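Desktop computer

A desktop computer is a personal computer made to stay in one place, on or under a table. Its main parts are kept in one case, and the screen, keyboard and mouse are separate.

Case

The tower is the most common form of case. It stands upright in use, but for repair it is usually laid on its side. One side panel can be taken off, and the motherboard is then easy to reach.

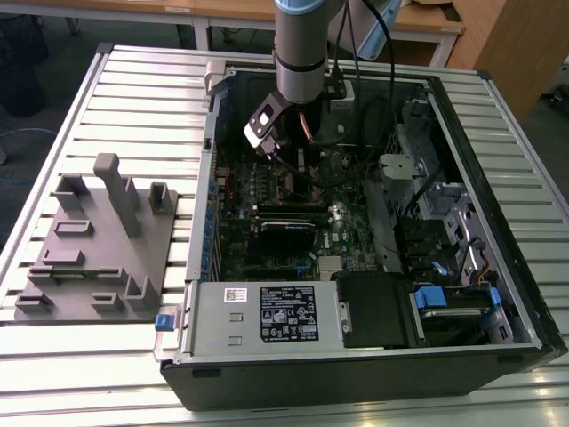

Reuse and repair

Old desktops are often repaired and sold again. In Drordale, the Herell workshop has accepted used office computers since its opening, and it prepared 246 of them in its first year. Memory and storage are the parts changed most often. Machines which can not be repaired are sent to Tokard for recycling of the metals.

Noise

Most of the noise comes from fans. Dust makes a fan work harder, so the inside of the case should be cleaned from time to time.

See also: Laptop, Motherboard, Power supply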